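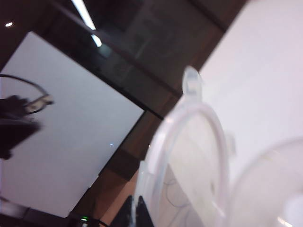

4.2 Clear containers and their lids

Figure 3 shows a clear plastic container with a small tab standing up from its rim. A second clear piece, rounded like a dome, is next to it and may be its lid. The walls of the container are frosted enough to soften whatever is behind them, and a few thin curved lines show through the plastic. This section deals with one kind of object: light, semi-clear plastic with a thick rim and some form of closure molded into it.

The Womholm inventory covered 11 households in Buncombe. In each one we asked to see every small container kept for reuse, wherever it was stored. Food boxes bought as sets were recorded, and so was packaging that had come into the house with something else in it and had stayed. The full inventory holds 420 containers. Glass jars and metal tins were recorded separately and are treated in Section 4.4.

Clear plastic made up the largest group in every home. Residents gave much the same account of why: they could tell what was in a container without opening it. This was said most often about small items such as buttons, picture hooks, rubber bands, spare fuses and earphone cables. It was said less often about food, where several residents relied on knowing which shelf a thing had been put on.

Semi-clear plastic did less well on this point than people expected. When Ermira Spahić asked residents to name the contents of their own containers from the outside, coiled or tangled items gave the most trouble. Thread, thin wire and fishing line all look alike through a frosted wall, and a resident who was sure the box held picture wire might find garden twine in it. Labels would have solved this, but few people used them on clear boxes. One resident said that labeling a see-through box felt like writing "door" on a door. The same person labeled every opaque tin in the house.

4.2.1 Tabs, hinges and latches

We sorted closures into four types: a loose lid pressed on, a loose lid held by clips, a hinged lid with a latch, and a hinged lid with no latch. The hinged types are often called clamshells. The container in Figure 3 was left out of the sorting, as its closure cannot be settled from the picture: the tab on the rim could be part of a latch or part of a hinge.

Tabs matter more than their size suggests. A tab gives the thumb something to push, and it shows which side opens. On containers with no tab, residents turned the box in their hands, sometimes all the way around, before they found a place to pull. On containers with a tab they went straight to it. This held even for boxes that the resident said were rarely opened.

Tabs are also where these containers fail. Broken tabs were common among the older hinged boxes, and they had usually snapped at the base, where the plastic is bent each time the lid is opened. A box with a broken latch was seldom thrown out. Residents put a rubber band around it, or moved it to a drawer where it could sit open. In one kitchen the broken boxes had been stacked inside each other and were used to start seedlings in December, on a windowsill over a radiator.

Two product lines appeared in enough homes to be worth naming. Leka boxes have a loose lid with a clip on each long side. Lullel boxes are hinged, with a single latch at the front. Residents who owned both tended to keep Leka for the refrigerator and Lullel for the workbench or sewing table. They said that a loose lid is easier to wash – several mentioned food getting caught in a hinge – and that a hinged lid cannot be set down somewhere and forgotten.

4.2.2 Containers without lids, and lids without containers

Of the 420 containers, 76 had no lid that fitted. We counted a lid as fitting if it could be closed and the box then lifted by the lid without coming open. The test was done by the resident, with the box empty.

Loose lids were kept apart from their boxes in most homes, either standing on edge in a rack or lying flat in a drawer. This saves space, as the boxes can then be nested. It also makes a mismatch hard to notice until the box is needed. A rounded lid is harder to match by eye than a square one. Residents holding an oval lid against an oval box often tried it in both directions before giving up, and then tried it again on the next box down.

Hinged containers have no such problem while the hinge lasts. Once it tears, the two halves are treated as two containers. The deeper half is kept as a tray, for screws or paper clips, and the shallow half is pushed under it or goes into the recycling. In 3 homes the halves had ended up in different rooms.

We had expected residents to be bothered by the unmatched pieces. Some were, and used our visit as a chance to clear them out. Most put them back. The reason given was that the missing part would turn up, usually after a move, a loan to a relative or a packed lunch that had not come home from work. One couple disagreed about this at some length and asked that the lids be left on the counter until they had decided.

4.2.3 Limits of the inventory

The households were recruited through a single repair group, so their members may keep more containers than other people do. Garages and sheds were visited only where the resident offered. Containers in use outside the home on the day of the visit were not recorded, and this will have raised the number of lids without a box. The last visit was made on Jan 4, 2020, when several kitchens still held boxes of holiday food that belonged to other families. These were left out of the totals where the resident could say whose they were.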